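Print this article | E-mail to a friend
Reading time: 2 minutes

Lurnevance office owners agree on shared rules for heating hours

Owners and managers of office buildings in Lurnevance have accepted a common set of rules for heating outside working hours. The rules start in September and concern 37 buildings, most of them in the Davum quarter and on the streets behind the old tram depot.

Until now each building made its own arrangement. A tenant who wanted a warm office at eight in the evening could pay a fixed fee in one house, an hourly price in the next one, and nothing at all in a third. According to the Lurnevance association of building managers, this was the most frequent subject of complaint from tenants last year. Its help desk received 408 letters and calls on the matter.

Under the new rules, the evening price must be written in the lease and must be shown per hour and per floor. A tenant has to ask before 3 p.m. on the same day. If the request comes later, the manager may refuse it, but may not charge a higher price for accepting it. Buildings with one single tenant are not included.

The Hoani company, which manages nine of the buildings, had asked for a longer period of preparation. Its leases are renewed in spring, and it did not want to open them twice in one year. The association has agreed that existing leases can stay as they are until renewal, if the tenant receives the prices in a separate letter.

Hurnino House, the largest building on the list with 483 workplaces, has already used similar rules during one winter. Its manager told the members' meeting that evening requests became fewer, and that most of them now come from the same four tenants.

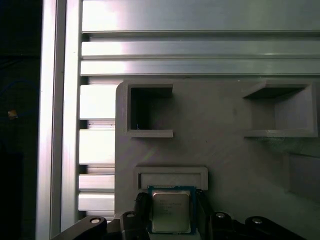 The association will also publish a model letter for tenants and a short guide for reception staff. Both are free for members. Managers from outside Lurnevance can order the guide by post, and they pay only for the printing.

A second question, the cost of cooling in summer, was postponed. Members could not agree if older buildings without central cooling should take part, and the subject will return at the spring meeting.

Print | E-mail

Comments (3)

davum_tenant
We are 47 people on two floors and we never knew what the evening price was before the invoice came. I welcome this.

Third Floor Left
3 p.m. is too early. Our clients call at four and then we must stay.

R.
Does it count also for Saturdays? The article does not say it.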